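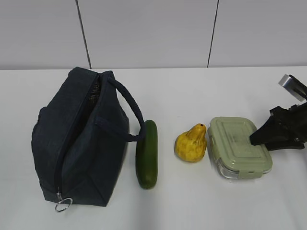

Navy lunch bag with padded carrying handle and ring-pull zipper, shown partly unzipped.

Mondel Insulated Lunch Bag, Navy

Item no. 655
Sold singly
Ships from our Allix warehouse

Overview

The Mondel is a soft insulated bag for one person's lunch. It holds a sandwich box, a piece of fruit, a small drink and an ice pack. It stands up when packed and folds down for storage when empty. We have carried it since the first Allix catalog and it is still the bag most of our school and office customers reorder.

The long zipper lets the bag open wide enough to lift out a flat container without tipping it. Pull the ring in the direction of the zipper track. Pulling it straight out from the fabric puts strain on the teeth.

Packing for a full morning

An insulated bag slows down warming. It does not cool food that goes in warm. Most complaints we get about lunch bags come down to this, so a few notes on packing are included with every order and repeated here.

Chill the food overnight in the container you plan to carry it in. Freeze the ice pack flat. In the morning, put the pack against the item that spoils fastest, usually meat, eggs, cooked rice or anything with mayonnaise. Fill empty space with a cloth napkin or a second piece of fruit. Close the zipper all the way and leave it closed until lunch.

Whole vegetables travel better than cut ones. A whole cucumber or carrot can be sliced at the table and won't wet the bread. If you do cut them at home, pat the slices dry and pack them in their own container with a folded paper towel.

Soup and other hot food should go in a vacuum flask. Fill the flask with boiling water for a few minutes, empty it, then add the food. Do not put a hot flask and an ice pack in the same bag.

Care

Wipe the inside with a damp cloth and a drop of dish soap after each use. Leave the bag open overnight to air out. For spills that have dried, lay a wet cloth over the spot for a while before wiping. Do not machine wash, tumble dry or iron. Baking soda left inside overnight and shaken out the next day takes care of most smells.

If the zipper gets stiff, rub a plain wax candle along the teeth and work the pull back and forth.

Ordering

Single bags ship in a flat mailer. Schools and offices ordering a carton should use the trade form, where the carton is listed as item 281. Name tags are ordered separately as item 134. Trade orders are handled by Yamuna Salian, and questions about an order already placed go to Subbarao Hegde at the Allix service desk.

Navy is the only color in stock. The gray version was dropped in February and will not be coming back.

Returns

Unused bags can be returned with the tag attached. A bag with a broken zipper or a handle that has come loose at the stitching will be replaced free of charge. Send a photo of the fault with your order number. Replacements leave the warehouse within 7 working days. Stains and wear from machine washing are not covered.

Customer comments

"Bought one for work and then a second for my son. Fits behind the seat of the truck. The handle is comfortable with gloves on." Kenji Zamora

"Good bag. I would like an outside pocket for a fork." Margit Bognár

"Zipper was stiff the first week. The candle trick fixed it." Narayanan Rajan

Often ordered with this item

Bavora flat ice pack
Iyer sandwich box with divider
Iyer vacuum flask, wide mouth
Mondel cloth napkins, plain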